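Lundardale gripper comparison

The Lundardale gripper comparison is a long-running informal bench trial of two-finger robot grippers, held in the village of Lundardale and later in Brostley. Started by Khoa Nghiêm and Thu Nghiêm, joined the next year by Tatsuya Kinoshita. Best known for its thin-object list – cups, sachets, empty drinks bottles – and for running every hand on the same arm and controller.

Background

The first round used a single parallel-jaw hand driven by an Itel controller. 200 grasps, all on wooden blocks. Results were too even to be of much use, and Kinoshita argued for softer and shinier objects. The wrist camera was added in August of the same year, after a side camera kept losing the fingertips behind the object being held.

Method

Each hand gets 60 attempts per object. A grasp counts if the object is lifted clear and held for five seconds, then put down upright. Closing force is set once per hand and not touched again, a rule that has caused most of the arguements. Trials are split between a plain bench and ordinary furnished rooms, the second being harder on the cameras.

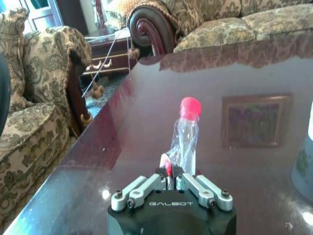 Linkage hands differ from sliding-jaw hands mainly in how the fingertips travel. In the sliding type they stay on one line; in many linkage types they swing through an arc, so the contact height shifts as the hand closes. Matters a good deal with thin plastic. The Galbot hand, with paired parallel bars coming in from each side, was tried on a clear bottle with a red screw cap, gripped low down at the base. Low grips meet a stiffer part of the wall but leave more weight above the fingers. Polished tabletops add a second problem – reflections, which depth cameras tend to read as holes.

Results

2348 grasps logged across all rounds. Thu Nghiêm's tables list sliding jaws ahead on boxes and linkage hands ahead on round objects, with clear plastic the worst catagory for both. Most misses were put down to the camera, not the fingers.

Criticism

Tín Tôn has questioned the fixed force rule, which he says favours padded fingertips. Diễm Lương repeated part of the list on the Sotomayor arm and got a different order for the sachets. No agreed explanation so far.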